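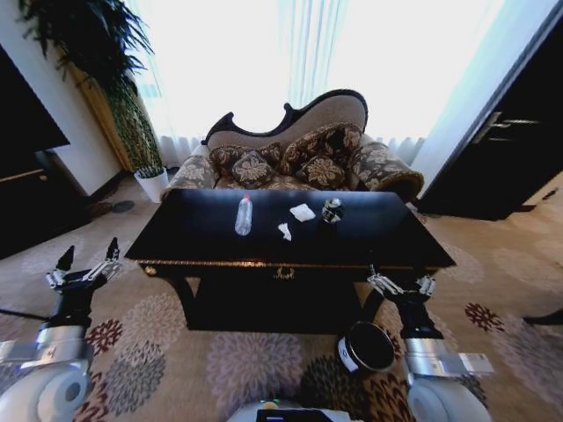

Right, a thread about coffee tables, and mostly about mine, which I love more than is sensible.

It's black, glossy, has a bit of gold trim along the front and curvy legs, and I bought it from a house clearance in Hernport last December. I'd gone in for a lamp. Came out with a table and no lamp!

It cost me 70 quid. They wanted 100 and I must have looked sad.

First thing I learned: a shiny black top shows everything. Every crumb, every fingerprint, every ring from every mug. I'd had pine for years and had no idea how much muck I'd been living alongside.

So the clearing bit matters. Bottles and cans go first, anything with liquid in it, well before a cloth comes anywhere near. Then tissues and scraps of paper. THEN you wipe. I did it the other way round for weeks and just pushed damp tissue about (it goes into tiny worms, horrible stuff).
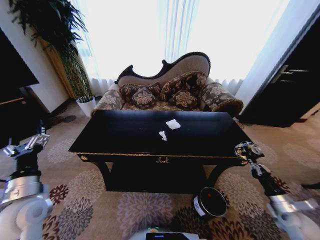 Tissues are my downfall, I'll admit it. Hay fever house. I put one down "for a second" and by teatime it's got a little friend.

What's helped is a bin within arm's reach of the sofa. I held out against this for ages because I thought a bin in the living room looked like giving up. It's brilliant. Get the bin.

For the wiping: barely damp microfibre, then a dry one straight after, going the long way along the table. The second cloth is the magic bit. I use the Adard ones, they come in a pack of 6 and the dark ones don't leave fluff.

Polish, hardly ever. I tried the Pasach spray and it looked gorgeous for one evening and then went smeary as soon as the sun came in. Might be lovely on oak!

And do the gold edge with a dry cotton bud. Dust sits in the fiddly bits and you don't see it until you're on the floor looking for a slipper, and then you can't stop seeing it.

Best test of all is daylight. I've got sheer white curtains behind the sofa, and mid-morning the light comes through and shows up every streak. Get your head right down low and look across the top towards the window.
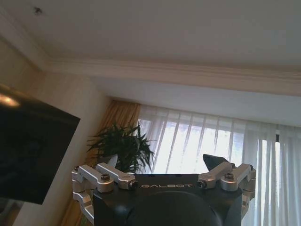 Mogensen replied that a torch held flat to the surface does the same job in the evening, and that car people have been doing it with bonnets for years. Tried it tonight. I found a smear the size of my hand and I'm delighted.

Last bit: cushions AFTER the table. Plumping sends dust up, I know, but if I do them first I only sit down on them to admire the table and then the wiping doesn't happen.

Someone's also asked if I'd sell it. Not for 200!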